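The Masters Mile Does Not Need a Wristband
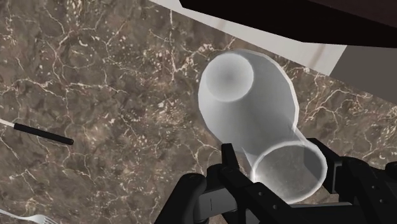

What the club sent out

I run the mile in the 70-and-over group at our club, and on 14th March an email landed from the people who now handle our track meets. Starting this season, every masters runner is "invited" to wear a Mesesari recovery band for the whole training block. It reads your sleep and your pulse and gives you a readiness score each morning. Score too low and it tells you to stay home.

Invited is a funny word. Two paragraphs down, it says runners with the band get first pick of heats.

I've been running since I was a teenager, with a long gap in the middle for work and kids and a bad knee. I came back to it at 61. In that time I have been sold magnetic insoles, a drink made from beets, tape in several colors, and a breathing gadget that looked like a duck call. Some of my friends swear by the beets. I drank them for a whole winter and my times got slower, though I'd also moved to a hillier neighborhood, so who knows.

The big number

The email leans hard on a study. Runners using the band improved their mile by an average of 10 seconds. That sounds great until you ask a few things, so I wrote back and asked them. How many runners? How old? Compared to what?

Delwyn Goodwin, who looks after masters entries, was nice enough to forward me the summary. There were 178 runners, and the oldest was 52. There was no group training without the band. Everybody in it was also on a new 12-week plan with a coach. I would hope they got faster! Put me on a plan with a coach and tape a spoon to my wrist and I'd get faster too.

I don't think anybody is lying. I think they measured the thing that was easy to measure and then wrote the email they wanted to write.

I tried it anyway

Lewis Gourlay had a spare band and I wore it for most of January. First morning it gave me an 81, and I felt like a sack of wet laundry. Four days later I got a 38 and ran my best set of quarters since the fall. Lewis says it needs time to learn you. Maybe so. He's had his for over a year and he still checks it before he'll tell you how he's feeling, and I find that a little sad.

The sleep part bothered me more. I'm up twice a night, like most men my age, and the band marked me down for it every time. By the second week I was lying awake wondering what it would say about me lying awake.

Mereana Stubbs has the opposite view, and I should put it down here because she beats me regularly. She had a heart scare a few years back and likes having a record of her pulse to look over. I have no quarrel with that. She'd talk to her doctor either way, and she pays for her own.

What I'd rather see

The outfield side of our track has had a soft spot in lane one since the Heremberg meet. The water fountain is broken. If the club has money for a band deal, even a discounted one, I can think of 1,000 better places to put it, and lane one is the first.

I've asked for the heat rule to be dropped. Delwyn says it's being looked at. I've entered the spring mile with no band and I expect I'll be in the early heat, on cold legs, next to Paora Katene, who didn't read the email.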